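19th March

In early, before the heating came on. Wanted a clear run at the arm before Harpreet Campbell got in and started asking when the Plesberg lot could have their demo. Answer still: when it stops drifting.

Odd jobs first. Wiped down the joints, checked the base bolts with the long key - one had a bit of give, nipped it up, marked it with the paint pen so I'll see if it creeps. Should have done that in August when we moved it. Wrote that in the log too, in politer words.

Then the wrist. Took the gripper off, cleaned the flange, put it back on. The grub screw on the top blue piece is chewed, can't get a proper bite on it any more. Have asked Cirkonby for two spare sets, they say 7 working days, which from Cirkonby means whenever. Used the last good screw out of the Ospina tin. Must not loose that tin.

Cable next. It has been bugging me for weeks. Every time joint six goes right round, the loop by the wrist pulls tight and the gripper drops off the bus, and you get fault 3625 and have to go through the whole restart. Gave it more slack and moved the tie back towards the elbow. Ran it by hand to both ends, slowly, one hand on the stop button. Loop stays clear now. Can't swear to it at full speed.

Tea. Harpreet in, wet coat, asked about Plesberg. Said ask me after lunch.

Re-zeroed after that. Did the pointer check at four corners of the table, left front still the worst. Not bad enough to redo the lot, bad enough to annoy me. Might be the table and not the arm, will borrow the good level from Nendero if they ever bring it back to the stores.

After lunch started teaching the coffee points again from scratch. Old ones no use now the gripper's been off. Slow speed, hover first, nothing touching. Got the approach over the machine saved and stopped there to look at the cable agian from the side.
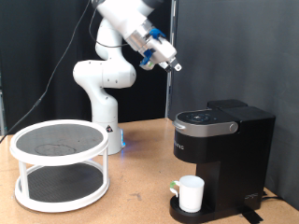 Saved that one as hover_2 and kept the old file as well, in case. Finger opening wants looking at before I go any lower, I had it too wide last time and it caught the neighbour of what I was after. Also the tool weight in the settings was still the old gripper's! No wonder it sagged. Changed it, ran the corners once more, left front came in a good bit. So maybe not the table. Sorry table.

Tomorrow - grasp points, then set it cycling. Want 1000 moves without a 3625 before anybody from Plesberg sets foot in here. Told Harpreet so. Long face, but got a yes.

Still to do: order screws properly, print new fault sheet, back up the controller (again), ring Nendero re level.

Home late, feet killing me. Beans on toast.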